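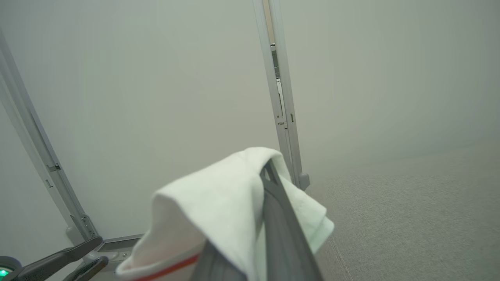 Duangjai Nuchit reckons that anyone who can get a robot to handle a towel can get it to handle most of what's in a kitchen drawer, and that was more or less our starting point. We wanted to know how far a student team could get in a shared workshop, in the evenings, with a budget of £748 and two arms that had to be running by August.

The project is called Prallness. The workshop is Nukbridge, where we had a corner with carpet and a door that locks, and we loved it.

The build

Both arms bolt to a base plate we cut ourselves. It took 2 goes, the first plate being drilled from the wrong side of the drawing (mine, sorry everyone). We chose aluminium profile for the stand so that we could slide the arms closer together or further apart without making new holes, and we ended up doing that nearly every week! The final gap between the bases is 40 cm. At 30 cm the elbows knocked together whenever both arms reached inwards.

Each arm has a small camera at the wrist. Getting the cable past the last joint was the fiddliest job of the whole build. We clipped it too tightly at first and it pulled out of its socket on a full turn, so now there is a loose loop with a bit of spiral wrap over it.

Working with cloth

Cloth is brilliant and maddening. A block stays the shape you left it, but a towel is a new shape every time you let go. Our first plan was to find a corner, pinch it and lift. The software, which we named Mirzaei, was good at corners on a flat towel and hopeless on a heap. Hems worked much better — a hem is long, so there are plenty of places to grab it, and a coloured stripe beside it gives the camera something to follow.

We also learned to slow down. At full speed the free end swings and the second arm closes on air. With the lift slowed and a short pause before the handover, the swing had mostly died away by the time the other gripper moved in.

Still to do

The fingertips are too smooth for thin fabric, and Duangjai wants to try silicone pads. The handover also needs a proper check for a missed grasp, as the second arm will happily carry on folding nothing. We have the corner at Nukbridge every Friday evening until the end of term.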